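Ridged fingers or soft pads for paper cups? (two-arm table setup)

Panagiotis Lazaridis
Posted September 4, 2023

I've got two small arms bolted to one base and I'm trying to pick fingers for them before I order a second set.

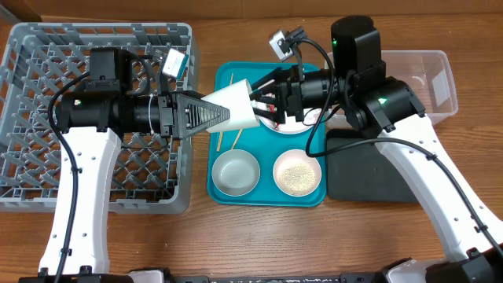
Left arm with the cup on its side over the teal tray, right gripper open by the rim.

Right now I'm on black triangular fingers with ridges on the inside. They're great on chopsticks, but paper cups worry me because I can't tell how hard I'm squeezing until the wall starts to give. I've logged 143 cup grabs since August and 23 of them left a crease. The alternative is the Drakos soft pads, which look lovely and cost a lot more. Has anyone run both? Does the wrist camera still see enough with a fatter finger? Controller is a Zernier, stock settings.

Sevim Aksoy

I ran both on a Zernier last year! Before spending anything, turn your closing current down, the stock setting was way too strong for cups on mine. I also grab by the narrow base like you're doing, it's stiffer down there. Pads were nicer on bowls for me (big difference on the rims) but I hated them on chopsticks, they roll. On the camera question, yes, you lose a bit of the view right at the tip, so I tilted mine forward another 7 degrees and redid the calibration. I ended up with pads on one arm and ridged on the other and I've left it that way.

Pleltthorpe

soft pads all the way, never looked back

Plendell

Same question here but with plastic cups. Does the current setting survive a restart? Mine keeps resetting to 476 and I have to type it in again every morning.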